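Print this post | E-mail to a friend

Why Mak kept arguing with a door

So, the door saga. Some of you asked after my last moan, and I've finally got enough sleep in me to write it up properly!

Mak is our little indoor rover, and we'd been running it round a simulated house before letting it near a real one. Out of 79 runs it got stuck in 8, always at a doorway. It would creep up, stop, turn a smidge, stop again and then sit there until the timer ran out (I shouted at the monitor, which didn't help). I spent two evenings blaming the wheel settings. Wrong tree entirely.

What I should have done first was look at the views from the simulator at the doorways. Big flat grey-blue door filling the right half, wooden jamb, and through the next opening the stairs, with parquet in between. Plenty of way forward on the left, you'd think.

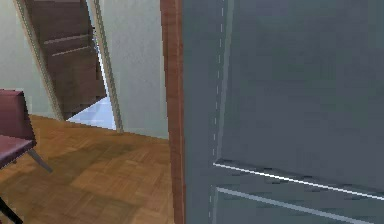 Ulla Juntunen reckoned I was looking at the wrong end of it, and that a plain panel that close gives the depth code next to nothing to grip on, so it guesses, and a nervous robot guesses "wall". She also wanted to know what Mak would do if it guessed the other way near a staircase. Gulp.

I hadn't tested that at all. So I did, and in 2 of the new runs it rolled on far closer to the top step than I'd ever allow in a house with people in it. The stop rule was only listening to the depth guess, you see, and the floor sensor was being politely ignored. My own bug, left in since January!

It's patched now, the floor sensor wins every argument, and Mak isn't going upstairs in the real house until I've rerun the lot. The doorway dithering is still there, mind. Arvo Nieminen has lent me his old depth settings and I'm trying those next.

Last updated: 07/11/2022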